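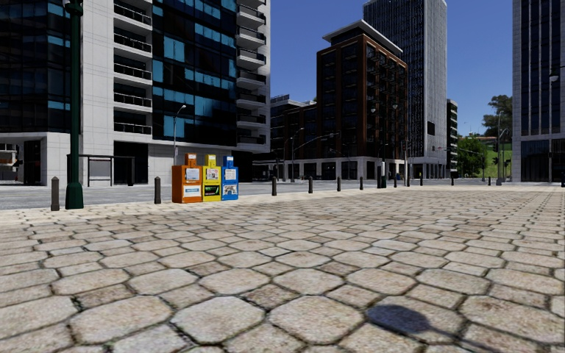 Weleo FC-4 Frequency Counter: Review After Four Months on the Bench

The Weleo FC-4 is a two-channel frequency and time-interval counter in a half-rack case. I bought mine in the spring to replace an older counter whose input stage had become noisy. I paid $579 for the base unit with the standard crystal oscillator. The oven oscillator adds $377, and I did not order it, as I already run a rubidium reference in the shop.

Setup took one evening. The rear panel has a 10 MHz reference input, a 10 MHz output, USB and Ethernet. The counter switches to an external reference by itself and shows EXT in the top corner of the display. If the reference drops out it goes back to the internal crystal and logs the event, but it does not beep or stop the measurement. I would like an option to halt. I lost an overnight run to a bad BNC cable and only found out when I read the log.

Single-shot resolution is good for the price. With the same pulse fed to both channels through matched cables, the scatter came in a little under the number printed in the manual. Trigger level is set in small steps from the front knob, and auto trigger works well on sine waves down to low levels. On slow edges I set it by hand.

The logging software is called Jonidden and comes as a free download. It is plain but it does the job. It reads time stamps over Ethernet and saves them as text, one value per line, which every stability program I have tried will open. The built-in Allan deviation plot is fine for a quick look. It has no drift removal, so for anything serious I export the file. I have runs of more than 2,000 minutes with no missing points on Ethernet. USB was less reliable on my older laptop and dropped out twice.

Kiều Cao compared her FC-4 with mine one Saturday, both locked to the same reference and measuring the same source. They agreed to within the noise. Hers is the later hardware revision, with a quieter fan. Mine can be heard across the room, and I have it on a lower shelf now.

The manual is short. The command list leaves out the arming commands, and I got those from Afshin Rahimi's notes on the Warkau mailing list. Firmware 407 fixed a bug where the gate time went back to one second after a power cycle, so update before you do anything else.

Good: resolution, Ethernet logging, clean reference switching, readable display in a bright room.

Bad: fan noise on early units, thin manual, no alarm on reference loss, soft rubber feet that leave marks on a painted shelf.

I also looked at the Lục counter, which costs less but has only one channel and no time-interval mode. For plain frequency readings it would be enough. For comparing oscillators I would buy the FC-4 again, without the oven if you already have a house reference.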